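Section 4. Loading the drum and closing the door

This section applies to all Jemholm front-loading machines with a side-hinged round door. Complete the levelling and hose connections in Section 3 before the first load.

4.1 Before loading

1. Turn the programme selector to Off. The display must be blank.
2. Open the door as far as the hinge allows. Do not force it past its stop.
3. Empty pockets, close zips and fasten hooks.
4. Wipe the inside of the door glass with a dry cloth. Fluff left on the glass is carried to the seal when the door is shut.

CAUTION: Do not hang bags, towels or coat hangers on the open door. The hinge is designed to carry the weight of the door only.

4.2 Soft toys and other filled items

Filled items take up water quickly and can throw the drum out of balance during the spin. Check the sewn-in label first. If it shows a crossed-out wash tub, do not machine wash the item.

1. Remove ribbons, battery packs and sound boxes.
2. Inspect the seams. Repair any opening before washing.
3. Place the item in a zipped mesh bag.
4. Add two hand towels of similar colour to spread the weight.
5. Select Delicates and set the spin speed to 400.

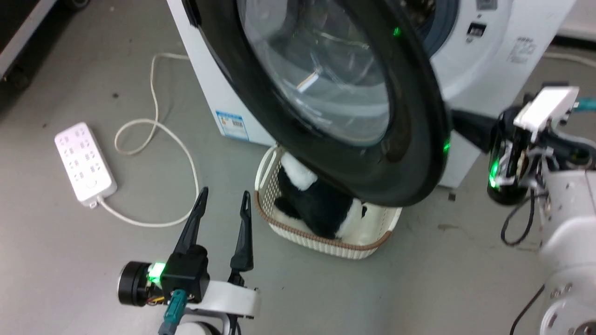 Filled items should be brought to the machine separately from the main wash and loaded one at a time. Set the basket on the floor directly beneath the open door, so that anything dropped on the way in falls back into it. A low basket with lattice sides, such as the cream one with the panda-like toy in it, fits under the glass in this position. Large toys go in head first, pushed to the back of the drum. Move the basket clear before closing the door - the lower part of the rim can catch on a raised handle or a trailing sleeve.

Note: Toys with black and white fabric should be tested for colour run. Press a damp white cloth against the darkest area for one minute. If colour transfers, wash by hand in cold water.

4.3 Closing the door

1. Check that no fabric lies across the grey seal.
2. Push the door at the rim, on the side opposite the hinge, until the catch clicks. Do not push on the glass.
3. Pull gently on the rim to confirm that the catch has engaged.
4. Select the programme and press Start. The lock symbol appears on the display.

If the lock symbol flashes, press Cancel, open the door and repeat from step 1. If it flashes again, see Section 9, Faults.

4.4 After the wash

Wait for the lock symbol to go out before opening the door. Wipe the fold of the seal and leave the door ajar - a gap of 100 mm is enough. Dry filled items flat on a rack, and turn them every 4 hours.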